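Kulel 12-Channel Pipette, 900 Microlitre Model: My Review After One Season

I teach a small evening course in water and soil testing, and in June I bought the Kulel pipette with twelve channels. Before this we used the old single one from Petrenko, which is a good tool but very slow when you have many samples. I paid for it myself, so I can say what I want.

The first thing I noticed is the weight. It is lighter than it looks in the catalogue, and the handle is comfortable also for small hands. My student Aaliyah worked with it a whole evening and did not complain about her thumb. With the Petrenko she always complained.

The volume is set with a wheel on top. The wheel is a little stiff at the start, and between 61 and 100 microlitres I must turn slowly or I pass the number I want. There is a lock, but it is easy to forget. Two times I gave the wrong volume because of this, and it was my own fault.

What I like less is the tips. The tips from Dumelgate fit well on all the channels. The cheaper ones, which I bought in a bag of 1,000, do not sit well on the two outer channels, and you must push hard. Then they are difficult to throw off again. I gave the rest of the bag to Garnet for his single pipette.

Cleaning is simple. The lower part comes off with one button, and the manual explains it with clear drawings. The English in the manual is worse than mine.

I give it four stars from five. I would buy it again, but with the good tips from the beginning.

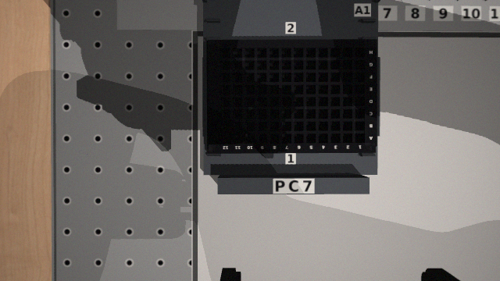
One more point about the case: the closing clip broke in the second week. The shop sent me a new one without any questions, and it came quickly.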